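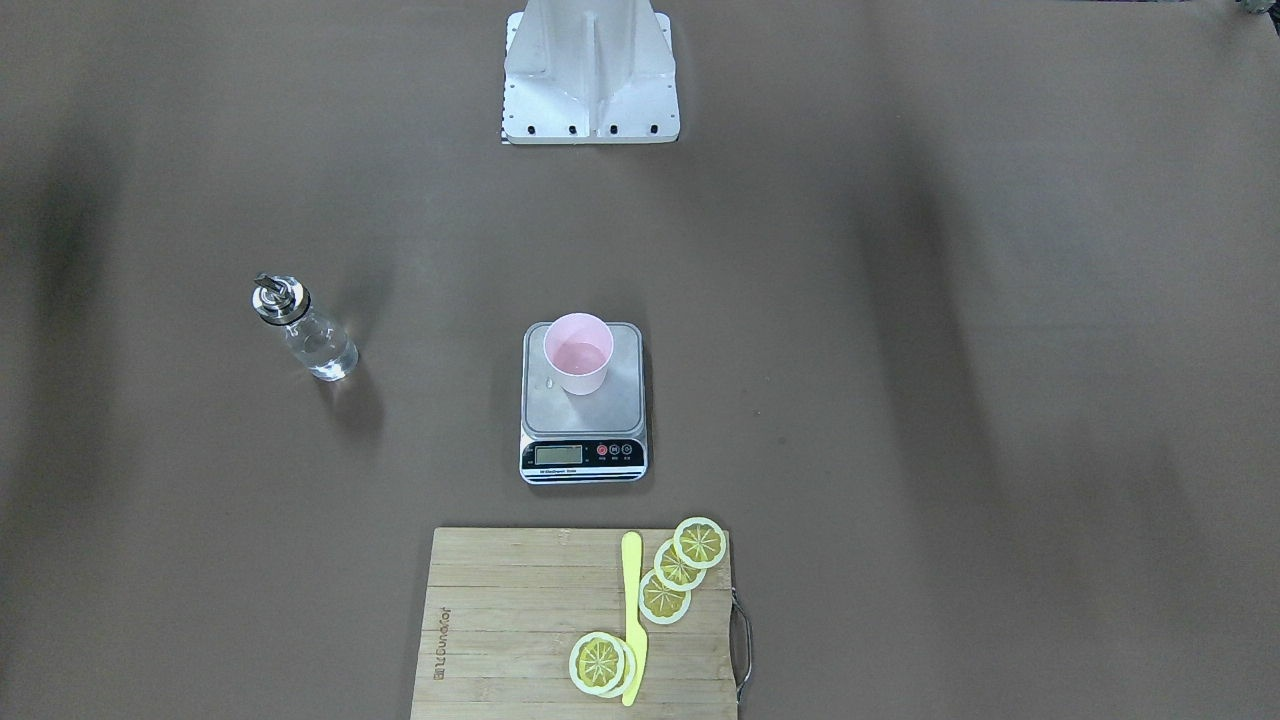
Notas do orador - Dosagem por pesagem na cozinha de ensaio
dezembro de 2025

Este site utiliza cookies para melhorar a navegação. Aceitar | Configurar

Diapositivo 1. Âmbito: medir líquidos por massa em bancada. Dizer logo que o azeite não tem a densidade da água e que o copo graduado induz em erro quem converte de cabeça.

Diapositivo 2. Sequência. Balança em superfície plana, ligar, recipiente no prato, tara. Só depois verter. Repetir a tara sempre que se troca de copo - mesmo entre copos iguais.

Diapositivo 3. Galheteiro com bico doseador. O caudal varia com a inclinação e com o nível de enchimento. No ensaio de outubro, em Postov, o último terço da garrafa deu os piores desvios. Mostrar a tabela Urnar, coluna da direita.

Diapositivo 4. Exemplo de cálculo: 500 g de massa base, 70 g de óleo, 4 g de sal. Ler os valores devagar. Quem usa a folha Bickerstaff tem de mudar a unidade na primeira célula.

Diapositivo 5. Erros frequentes: gotas no prato depois da tara, copo encostado à borda, leitura antes de estabilizar. Em plástico leve, uma corrente de ar chega para mexer no último dígito.

Perguntas. Se pedirem o protocolo completo, remeter para o caderno Usside.

651 partilhas | Deixe um comentário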